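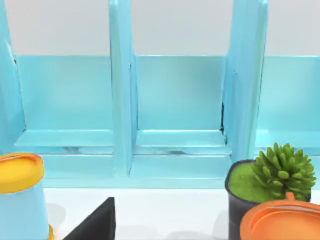

*Sim view at reset, organizer shelf task. Blue container front left, plant front right.*

**Component:** Jistora shelf-placing task, simulated cell
**Site:** Hultgate
**Status:** Open, workaround in place
**Opened:** 02/10/2020

**Problem**

The arm drives into the organizer on the approach to the middle compartment. The planner reports a clear path, the physics step reports contact with the right divider, and the run stops with a collision fault. It does not happen on every reset. When it does, the fault comes up before the gripper opens.

**Steps to reproduce**

1. Load the shelf scene with the default object set.
2. Set the target to the middle compartment.
3. Run the batch with random start poses on.

A batch of 2,000 resets gave 40 faults. Every one was on the middle compartment. Left and right compartments ran clean.

**Log excerpt**

```
plan: ok, path valid
exec: start
contact: link_5 / organizer_divider_R
exec: abort, force limit
state: held
```

**Checked so far**

- Joint limits and speed scaling. Both match the config in Droltisau.
- Force limit. Raising it only delays the abort and pushes the organizer back, so I put it back to the old value.
- Succulent removed from the scene. Same fault, same link.
- Yellow-lidded container and orange lid removed. No change.
- Collision mesh against visual mesh. They don't match. The right divider is wider than the central one and its top edge slants. In the collision mesh both dividers are the same thin upright box, so the planner thinks it has room that the physics engine says is taken. Physics uses the newer mesh. The planner still loads the old one.

There is also a thin dark crack in the render at the inner corner where the middle back panel meets the right divider. Could be a gap between panels in the visual model, could be shading. Not tied to the fault as far as I can tell. Leaving it in this ticket until the mesh is redone.

**Workaround**

Added 2 cm of padding to the right divider in the planner scene. Next batch ran with no contact faults, but some start poses now fail to plan at all and get skipped. Don't use skipped runs in the success rate.

**Safety note**

Do not send middle compartment paths to the real arm at Mfinanga until the planner mesh is replaced. The real cell reads the same planner file. Middle target is locked out in the job list there.

**To do**

- [ ] Export new organizer mesh and point the planner at it
- [ ] Remove padding, rerun the full batch
- [ ] Make the loader fail if planner and physics mesh versions differ
- [ ] Unlock the middle target in March if the rerun is clean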